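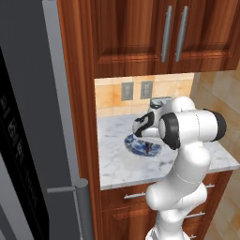 ¿Cuánto cuesta de verdad alquilar un piso de una habitación en mi ciudad? Lo que dice el anuncio más 168 euros al mes en cosas que el anuncio llama "pequeños gastos".

Abro hilo, que llevo desde julio buscando piso y algo tengo que hacer con lo aprendido. 🧵

Primero, el vocabulario. "Coqueto": tocas las dos paredes a la vez. "Luminoso": tiene ventana. "Muy luminoso": no tiene cortinas ni sitio donde ponerlas. "Para entrar a vivir": el inquilino anterior se ha ido, creemos.

"Bien comunicado" merece un tuit propio. El de la calle Butstead está a 2 minutos de la parada. La parada es de una línea que pasa por la mañana, se lo piensa y vuelve a pasar por la tarde.

Luego están las agencias. Mfinanga me pidió nóminas, contrato, aval y una carta de presentación. Una carta. Para un cuarto piso sin ascensor. Puse que soy una persona tranquila y que me gustan las escaleras. No contestaron.

En Weltik, en cambio, todo va por app. Subes los papeles, la app te da una puntuación y la puntuación no te la enseñan. Solo sale una carita. La mía era la amarilla, la de la boca recta.
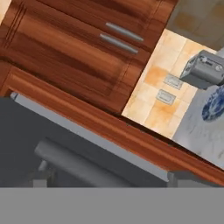 Y cuando por fin consigues visita, te citan un miércoles a las once de la mañana, que es cuando la gente que puede pagar ese alquiler está trabajando para pagarlo. En la última éramos una cola que llegaba al portal de al lado. Una pareja había traído bizcocho para la de la agencia. Bizcocho, casero. Ahí supe que había perdido.

Consejo práctico, que no todo va a ser quejarse: preguntad por la comunidad, por la tasa de basuras y por quién paga la caldera si se rompe. Por escrito. De palabra todo está incluido – luego llega el contrato y lo incluido eres tú.

Otro: pedid una factura de la luz de enero. A mí me enseñaron la de mayo con mucha alegría. La de enero tardó una semana en aparecer y eran 258 euros. "Es que la chica era friolera". Ya.

Y mirad la letra del depósito. En uno me pedían más de 3.000 euros antes de darme las llaves, contando fianza, garantía adicional y una cosa llamada "gestión de bienvenida". Pregunté qué era la bienvenida. Era un correo.

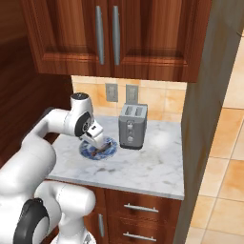 Armarios de madera y azulejo beige, y dos placas de enchufe en la pared.

Sigo con la lista abierta. Mañana veo uno en el barrio de Brarnano, "con encanto y posibilidades". El encanto lo doy por perdido, pero por las posibilidades sí voy a preguntar.

Si alguien sabe de algo con ventana y con caldera que sea problema de otro, mensajes abiertos. Llevo bizcocho.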